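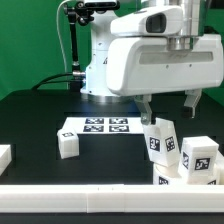 A white robot arm with a two-finger gripper, and some blocks with black-and-white patterns.

What does a robot cost?

I help choose the kit for our robot club, and everyone asks me about the arm first. But an arm needs other stuff too! I make a list – gripper, cables, camera, blocks – and put a price by each. Last time the blocks came to £53 and the camera was £200. Then I add it all up, gulp, and start saving for September. What would you buy first?

Emlyn Wynne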